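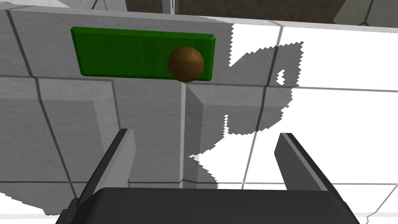
Prokano: catálogo de definiciones de material para visualización

Prokano reúne 1700 definiciones de material en texto plano, pensadas para intercambiar acabados entre programas de modelado y motores de render sin arrastrar los ficheros propietarios de ninguno. Cada definición describe una superficie (color base, rugosidad, reflectancia, relieve, escala) y enlaza con sus mapas cuando los tiene. El catálogo no incluye geometría, luces ni cámaras.

El documento cubre la versión 2 del catálogo. Los usuarios de la versión anterior deben leer el apartado de migración antes de sustituir ficheros, porque varios nombres de campo han cambiado.

Contenido

El catálogo se divide en 8 familias: maderas, piedras y hormigones, cerámicas, metales, plásticos, textiles, vidrios y pinturas. La familia figura en el campo del mismo nombre y también en el prefijo del identificador. Si ambos no coinciden, prevalece el campo y el caso debe notificarse como error.

De las 1700 definiciones, 667 son enteramente procedurales: se generan a partir de parámetros y no dependen de ningún fichero de imagen. El resto usa al menos un mapa. La proporción varía mucho entre familias. En pinturas y plásticos predominan las procedurales; en piedras y textiles casi todo depende de mapas.

Estructura de directorios

definiciones/ — un fichero por material, agrupados por familia
mapas/ — imágenes de color, rugosidad, normales y desplazamiento
esquema/ — reglas de validación de los campos
conversores/ — programas de exportación
tablas/ — índice general y tabla de equivalencias entre versiones
licencias/ — texto de las licencias y atribuciones por origen

Los nombres de fichero se escriben en minúsculas, sin tildes y con guion bajo como separador. Las rutas internas son siempre relativas a la raíz del catálogo. No se admiten enlaces simbólicos.

Campos de una definición

id: identificador único y estable. No se reutiliza aunque el material se retire.
familia: una de las admitidas por el esquema.
nombre: denominación legible en español.
origen: conjunto del que procede la definición.
color_base: terna en espacio lineal, o ruta a un mapa.
rugosidad: valor entre cero y uno, o ruta a un mapa.
metalico: valor entre cero y uno. Los valores intermedios solo se aceptan en zonas de transición definidas por un mapa.
ior: índice de refracción. Obligatorio en vidrios, opcional en el resto.
relieve: ruta a un mapa de normales o bloque de parámetros procedurales.
escala: lado de la repetición, en metros.
orientacion: eje dominante de la veta, la trama o el cepillado, si existe.
procedural: verdadero o falso.
revision: entero que aumenta con cada cambio de valores.
notas: texto libre.

Los campos ausentes se interpretan como no definidos, nunca como cero. Un lector que sustituya los campos ausentes por cero producirá superficies negras y perfectamente especulares.

Espacio de color

Todas las ternas se almacenan en espacio lineal. Los mapas de color se almacenan con la codificación sRGB habitual y el lector debe linealizarlos. Los mapas de rugosidad, normales y desplazamiento contienen datos y no deben someterse a ninguna conversión. Buena parte de las incidencias recibidas con la versión anterior correspondía a mapas de rugosidad linealizados por error; el síntoma es un brillo excesivo en los valores medios.

Los mapas de normales siguen la convención de eje vertical positivo. El conversor de Flurkow invierte el canal verde al exportar cuando se le indica con la opción correspondiente.

Procedencia

Las definiciones proceden de tres fuentes, indicadas en el campo origen.

Zwahlen. Muestrario de piedras, hormigones y cerámicas capturado en interior con iluminación controlada. Los mapas de desplazamiento se derivan de los de normales y no deben usarse para medir profundidades. Las juntas no forman parte del material: se modelan aparte o se añaden con el bloque procedural de despiece.

Plastix. Valores de plásticos y pinturas ajustados a partir de placas de muestra. No contiene mapas, salvo en los acabados texturizados. Los colores saturados se recortaron al espacio de trabajo y pueden diferir de la placa original, sobre todo en verdes y naranjas.

Prokano. Definiciones propias, en su mayoría procedurales. Incluye todas las maderas. La veta se genera con ruido tridimensional, de modo que una pieza curva y una pieza plana admiten la misma definición sin desplegar coordenadas de textura.

Instalación y validación

1. Descomprimir el catálogo en un directorio sin espacios en la ruta.
2. Definir la variable PROKANO_RAIZ con la ruta de ese directorio.
3. Ejecutar el validador sobre la carpeta de definiciones.
4. Revisar el informe. Los avisos no impiden el uso; los errores sí.

El validador comprueba tipos, rangos, existencia de los mapas y unicidad de los identificadores. No comprueba la plausibilidad física. Un metal con color base casi negro supera la validación y seguirá siendo incorrecto.

Exportación a Flurkow

Flurkow es el formato de destino mejor cubierto. El conversor traduce todos los campos salvo orientacion, que se aplica como rotación de textura, y notas, que se descarta. Los materiales procedurales se exportan como grafo de nodos si el destino lo permite. En caso contrario se rasterizan a la resolución indicada por el usuario — operación lenta en las maderas, por el número de octavas del ruido.

La rasterización pierde la continuidad entre caras. En piezas con cantos biselados aparecerá un corte de veta en la arista, y en superficies curvas será necesario elegir una proyección. No se prevé corregirlo en el conversor.

Migración desde la versión anterior

El campo brillo desaparece y se sustituye por rugosidad. La relación no es una simple inversión; se debe usar la tabla de equivalencias.
El campo escala pasa de centímetros a metros.
Los colores, antes codificados en sRGB, pasan a espacio lineal.
Los identificadores se conservan.
Los materiales retirados figuran en la tabla de equivalencias con el sustituto propuesto, si lo hay.

No se recomienda mezclar definiciones de ambas versiones en un mismo proyecto. El lector no distingue entre ellas si falta el campo revision, que antes era opcional.

Limitaciones conocidas

Los textiles no modelan la dispersión en los bordes de la fibra y resultan demasiado planos con luz rasante.
Los vidrios coloreados asumen un espesor constante.
No hay soporte para recubrimientos en capas. Las maderas barnizadas se aproximan bajando la rugosidad, con lo que se pierde el contraste entre veta y barniz.
La repetición es visible en varias piedras cuando la superficie supera algunas veces el valor de escala.
Los hormigones de grano fino producen ruido a distancia si el motor no filtra los mapas de normales.
Los nombres solo están disponibles en español.

Usos no recomendados

El catálogo no sirve como referencia colorimétrica ni sustituye a una muestra física en la elección de un acabado. Tampoco contiene propiedades térmicas, mecánicas o acústicas. La familia de un material es una etiqueta de búsqueda y no implica composición.

Licencia y atribución

Las definiciones propias pueden usarse, modificarse y redistribuirse citando el catálogo y su versión. Las de Zwahlen exigen además conservar el campo origen. Los mapas de Plastix no pueden redistribuirse sueltos, fuera de una escena o de una copia completa del catálogo. El texto aplicable a cada caso está en la carpeta licencias.

Incidencias

Las notificaciones deben incluir el identificador del material, su número de revisión, el programa de destino y el informe del validador. Las correcciones de valores se publican en mayo, junto con el índice actualizado; los errores de ruta se corrigen sin esperar a esa publicación.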